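4. Applying the Decal

These steps cover Tekumell die-cut vinyl decals in the Bellix series, sheet code 1741 and later. For printed window film, see section 7.

1. Clean the surface with rubbing alcohol and a lint-free cloth. Let it dry for 11 minutes.

2. Lay the decal face up on a hard, flat surface. Rub the clear transfer tape firmly with the squeegee.

3. Turn the decal over and peel the paper backing away at a low angle. If a piece of vinyl stays on the paper, lay the paper back down, rub again, and repeat.

4. Set one edge in place and work the squeegee toward the opposite edge in short, overlapping strokes.

5. Peel off the transfer tape slowly, folded back flat against itself.

CAUTION: Do not apply below 50 °F. Do not apply over fresh paint.

NOTE: Small bubbles usually flatten within a few days. Prick larger ones at the edge with a pin and press toward the hole.

NOTE: Sheets cut before March have a thinner backing. Peel these from a corner.

Keep the decal away from water for 24 hours after step 5. Unused sheets should be stored flat.
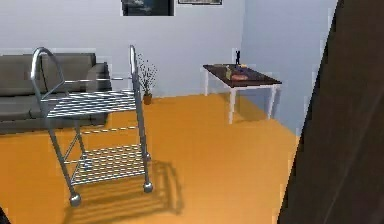
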